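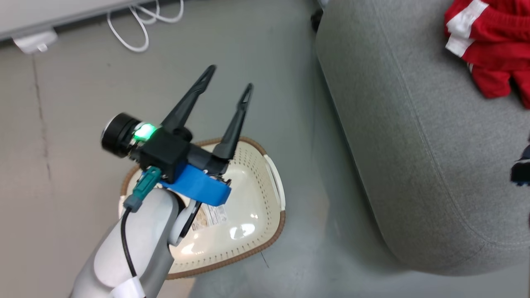

How do I get a sticker off a plastic basket without leaving a sticky patch behind?

Soak the sticker in warm water with a squirt of washing-up liquid for half an hour, roll it off with your thumb, then rub whatever glue is left with a little cooking oil and wash the basket again.

Last updated: 11 September 2026

mopandmuddle

OK so the long version. I bought a plastic basket from Soliman in Cumedstead, the creamy white sort with a brown rim and rows of little holes round the sides, and I really love it! It's got a flat white handle bit set into the rim and it was meant to live on the table with bread in it. But there's a label stuck on the inside, a tiny white one with print far too small for my eyes, and I can't get on with putting food on top of it.

I've had bad luck with these before. The last one I attacked with a kitchen knife (I know) and I ended up with a scratched bottom and a grey furry patch where the glue had picked up every bit of fluff in the house. The inside of this one is nice and glossy and I'd like it to stay that way.

Things I have in: washing-up liquid, sunflower oil, white vinegar, bicarb, a hairdryer, and most of a bottle of Prinudex label remover left over from doing jam jars. Is the Prinudex all right on plastic? The bottle has lost its own label, which made me laugh but isn't much help.

Second thing while I'm here, and sorry if it should be a separate post. I've got smooth white panels with a long narrow grey join running between them, and there's a metal bar down inside it. Crumbs are my worry. If the bread basket is going to be full of holes I can see the whole lot ending up down that gap. How do you all clean a join like that?

gravyboat_sue

I've done this loads of times and I wouldn't open the Prinudex at all, not for something that's having bread in it, and not when you can't read what it says. Keep it for the jars.

Hairdryer first if you're impatient, but on low and keep it moving, because thin plastic can go wavy and then you're stuck with it. I prefer the soak. Put the basket in the sink (obviously the water comes straight in through the holes, so you need the sink filled up past the label, I forgot that once and wondered why nothing was happening). Leave it. Have a cup of tea. Then start at a corner and roll the paper towards the middle with the flat of your thumb.

The paper will very likely come off and leave the glue. Dab of sunflower oil on kitchen roll, let it sit for ten minutes, then rub in small circles. It goes into little grey worms and you pick those off. Then proper hot tap water and washing-up liquid to get rid of the oil, otherwise it'll feel greasy for days.

Don't use bicarb on its own on a shiny plastic, it can take the gloss off. I've got a salad bowl with a dull patch to prove it!

On the crumbs, a dry brush before any wet cloth. Once they get damp they turn to paste and you'll be there all evening. I use an old soft toothbrush and go along the join in one direction, towards the end, with the vacuum nozzle following. My crevice nozzle came with an Atach cleaner and cost me nothing, but any thin one would do. Then a cloth wrung out nearly dry over the white parts, and a cotton bud for the corners. 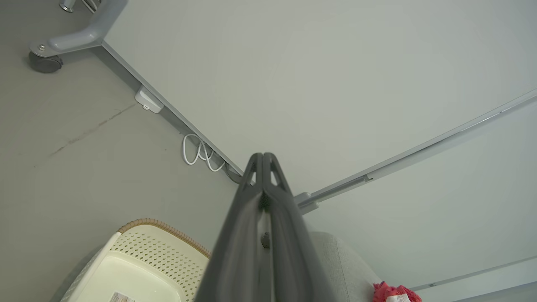
teatowel_terry

Agree with most of that. Couple of extras.

Eraser (a plain white school one) shifts the last of the glue if you don't fancy oil.

For the bread, just line the basket! A folded tea towel catches nearly all the crumbs and you shake it outside. I've used one that way for years and it covers up any sticker mark too, so you could leave the label where it is and never see it again.

And please don't spray anything straight into the join. Spray the cloth. I had cleaner sitting in the rail of my old table and the metal went spotty, I'd say up to 300 little brown dots, and they never came out.

mopandmuddle

Thank you both! Going for the soak and the tea towel. The Prinudex is back under the sink.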